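Starnier Community Help
Phones and Tablets > Events and Updates

Will the spring update still support the older Grello tablet?
Posted by Storlow_Office, March 30, 2021

Our office uses 17 Grello tablets purchased before the September event. The Starnier notice states that the new system requires 30 percent free storage, but it does not list supported models. We would appreciate confirmation before we schedule the work.

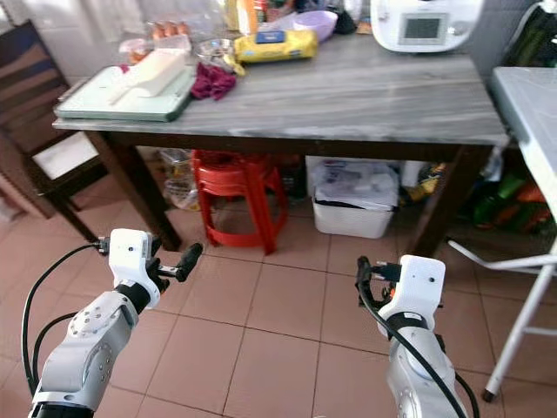
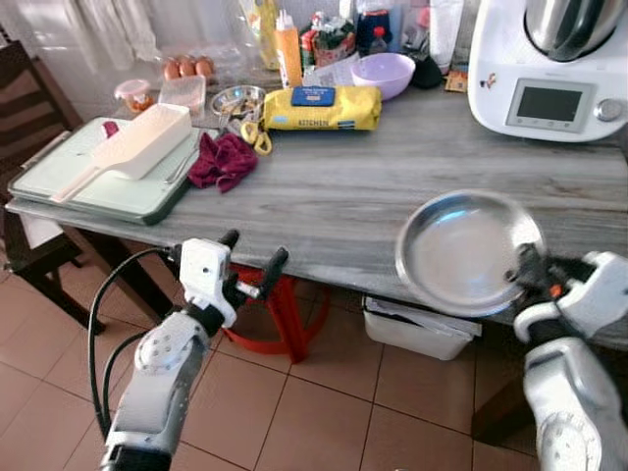 Tiled floor, first picture; kitchen table, second picture.

We also wish to know whether the update may be postponed once the reminder has appeared.

Trevor Support Desk
The older Grello model remains supported. Please open Settings, select System, and review the line marked Eligible. If the line is missing, install the small 200 MB preparation file first and restart the tablet. The reminder may be postponed twice – after the second time, the update installs overnight when the tablet is connected to power. Offices with managed accounts may set their own date in the account console.

gray_harbor
Ours did not offer the update at all until the region setting was corrected. Please check that.

Storlow_Office
Thank you. The Eligible line is present on all but two of the tablets. The preparation file will be installed on those this week.

Registered Member 200
The same information was requested last year for the smaller model and the reply was similar. Please note that the battery must also be above half – the notice mentions this only on its second page.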